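Why Do Card Players Shuffle So Much?

I love card games. I've played them at my kitchen table, on trains, and once on an upside-down canoe at Fleretdale Lake (the wind won). And the thing kids ask me most is: do we really have to shuffle AGAIN?

Yes! Let me tell you why.

When a game ends, the cards get scooped up in clumps. Say you're playing Favach, where you collect sets of matching numbers. All those lovely sets go back into the deck still stuck together. If you only mix the cards once, lots of those clumps are still hiding in there, and a sharp-eyed player could guess what's coming next.

There are 2 kinds of shuffle I use. The first is the overhand, where you hold the deck in one hand and drop little chunks of it into the other. It's easy, but it's slow at mixing, so you have to keep going for quite a while. The second is the riffle – you split the deck in half and let the corners fall together with that great zippy sound. Riffles mix much faster. With a regular 52-card deck, I do seven of them.

If your hands are too small for a riffle, try the wash. Spread all the cards face down and swirl them like finger paint. Messy, and my favorite!

Then comes the cut. Somebody else lifts off the top part of the deck, and the bottom part goes on top of it. That way the dealer doesn't get to choose which card is first.

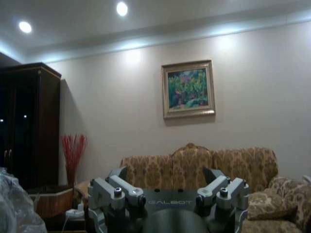 Ayele wrote in to say that at home they play with 4 people and the youngest always does the wash, and could you do it on carpet? You can, but cards are tricky to pick up off carpet and the edges bend. A tablecloth works better.

Next time I'll show you how to deal without flipping a card over by accident – I still do it!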